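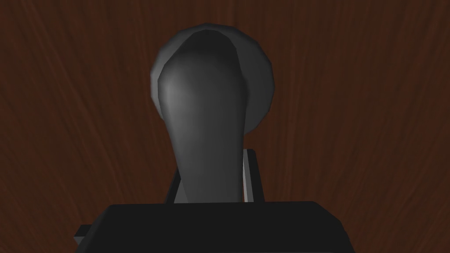

Joint Working Group on the Tremura Crossing
Minutes of the second round, first session
Presenholm, December 2018

Present: the delegation of Mekus, the delegation of Owino, the office of the facilitator, the observers of the host town. The technical advisers of both delegations joined from item 3.

Apologies: the legal adviser of the Mekus delegation, who was delayed on the road.

1. Opening

The facilitator opened the session and thanked the town of Presenholm for the hall and for the interpreters. She reminded the delegations that the meeting was called only to discuss the crossing at Tremura and the movement of civilians through it. Questions of the border line itself belong to the other basket of the talks and will not be taken here.

The head of the Owino delegation asked that this be written in the minutes. It is written.

2. Agenda and minutes of the previous round

The agenda was adopted with one change. The Mekus delegation wished to speak about the return of families before the opening hours of the crossing, and the Owino delegation did not object, on the condition that both items are finished on the same day.

The minutes of the previous round were approved after a correction on page 2, where "agreed" should be read as "took note of". The Mekus delegation said that the English and the local versions must carry the same weight, and that it had received the local version later than the English one. The office of the facilitator will send both versions together from now on.

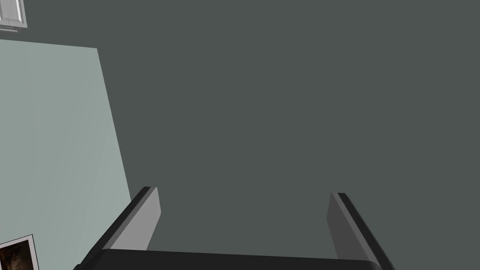
3. Return of families

The Mekus delegation presented its list of persons who have asked to go back to the villages on the Owino side. The list has 1282 names. The delegation explained that it was collected through the district offices and that each person has signed for himself or herself, or a parent has signed for the children.

The Owino delegation said that it accepts the principle of return, as it did in the first round, but it could not accept the list as a closed document. Its own register is shorter and some of the names are spelled in another way. It proposed that the two registers be compared by the technical advisers before any person is told a date for travel.

There was a long exchange on this point. The Mekus delegation was worried that the comparison would take the whole winter. The Owino delegation replied that a mistake with one family would do more harm to the process than a delay of some weeks. The facilitator suggested to begin with the villages where both registers agree already, and to continue the comparison for the others in parallel.

Both delegations asked for a short break to consult. After the break they accepted the suggestion in general — the wording is to be prepared by the office of the facilitator and shown to the heads of delegation before it goes to the capitals.

4. Opening hours of the crossing

At present the gate at Tremura is open on the Owino side from 11 in the morning and on the Mekus side from earlier, so people stand between the two posts. Both delegations recognised that this is not acceptable in the cold season.

The Mekus delegation proposed one common opening time. The Owino delegation said that its post does not have enough staff for a longer day, and that the heating in the building must be repaired first. It will give an answer on the hours when it has consulted the border service.

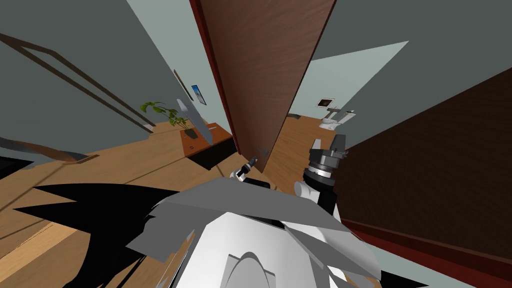
On the number of persons, the Owino delegation stated that its post can handle almost 300 crossings in one day with the present staff. The Mekus delegation took note of this and asked if ambulances and school buses are counted inside this number. The answer was that ambulances are not counted. For school buses the answer will come in writing.

5. Contact line between the posts

The direct telephone line between the two posts was tested after the first round and both sides said they are satisfied with it. It was agreed to keep it, and that the officers on duty may use it without asking permission from above when the matter is medical.

6. Statement to the press

The delegations could not agree on a common text. The Owino delegation wanted to mention the return of families by name, and the Mekus delegation preferred to wait. It was decided that the facilitator will speak alone, and will say that the talks continue and that the atmosphere was businesslike. The delegations will not give interviews inside the building.

7. Next session

The next session will be in the same hall. The order of speaking will be reversed.

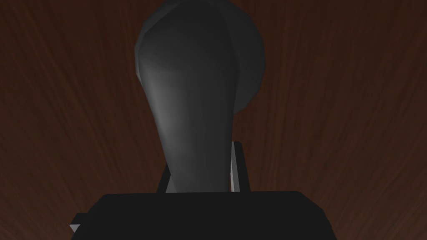
Minutes taken by Edgars Hunt, office of the facilitator

Corrections to these minutes should be sent in writing by the heads of delegation before the next session opens. Corrections of spelling can be given to me directly. The list mentioned under item 3 is not attached, as it contains personal data — it remains with the technical advisers.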